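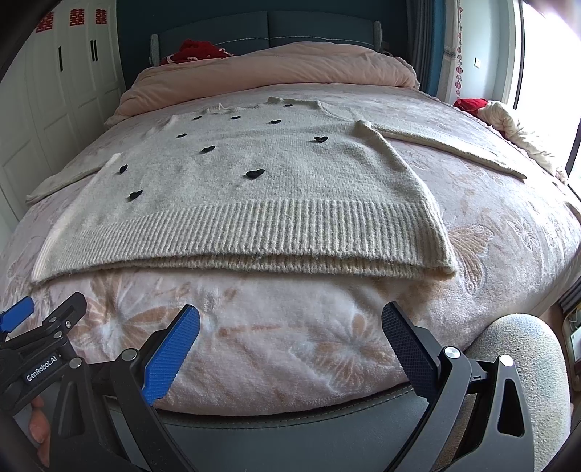

4.2 Seeding and early elimination

The second part of the analysis asks whether a team's seed going into an esports playoff says much about where that team finishes. The data come from the Undano Open circuit, a team shooter competition played on local network at a fixed venue. The set covers 28 playoff brackets, all of them double elimination. Results were taken from the match logs kept by the organizer, Drokaletti, and were last retrieved on 2018-09-06. Brackets in which a team withdrew before its first match were left out.

Seeds were assigned from group play in every case. A top seed was counted as having held its position if it reached the grand final, whether through the winners bracket or the losers bracket. Under this rule, the top seed held its position in 13 of the 28 brackets. In 3 others it lost its first two series and left the event without a win. The remaining top seeds were eliminated at points between these two results, most often in the later rounds of the losers bracket.

Figure 4 plots seed against final placing for all teams. The relation is clear among the lower seeds, which seldom moved far from their starting position, and much weaker among the top four. Teams in that group had usually met one another during the season, and the score margins in those earlier meetings were small. The Poten rating, which weighs recent series more heavily than older ones, placed the top four within 85 points of one another at the start of most events. A gap of that size gives the higher-rated team only a slight edge in a best-of-five series.

Figure 4. Seed and final placing in the Undano Open playoffs, all brackets.

Map selection was examined as a possible cause of early losses. Following the method set out by Bermúdez, each series was coded by which team had the first map choice. First choice went to the higher seed in the opening round and was decided by coin toss after that. No steady advantage was found in the later rounds. A rule change in July shortened the break between series on the final day, and brackets played under the new rule are marked separately in the figure. They are too few to support a finding on fatigue, and the question is taken up again in Section 5.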